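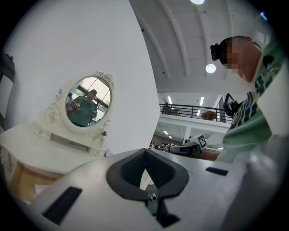

Hand-held gripper, jaw side up, by the white vanity with the oval mirror.

Gripper care and bench tips – Stullurau robotics club
Updated 24/09/2024 by Signe Dalen

Jaws. Wipe the rubber with a lint-free cloth and a little isopropyl alcohol. Do not use dish soap, as it leaves a film and the jaw slips on painted knobs. Let it air dry before the next run.

Screws. Tighten housing screws in a cross pattern, by hand. The printed shells strip easily. Shells from the May batch need a washer under each head.

Drawers. Wax the runners with a plain candle stub before practice. A drawer that sticks will pull the gripper off line and spoil the run. Pull from the center of the front, never from one corner.

Mirrors. Clean the glass with a dry microfiber cloth. Spray runs down behind the trim and lifts the paint.

Marker boards. Keep them flat and matte. Tape over a marker is not allowed – glare costs detections. Reprint at 100 percent scale and check one side with a ruler: 140 mm on the large board, 72 mm on the small one.

Batteries. Store at half charge in the metal cabinet. Label each pack with the date of first use.

Logging. Write the run number on the sheet before you start. The Hukness set closed at 1,602 runs; the target for the Gakholm round is 2,080. Failed runs stay on the sheet and are marked F.

Spare jaw rubber is in the second bin under the bench. Sign for it.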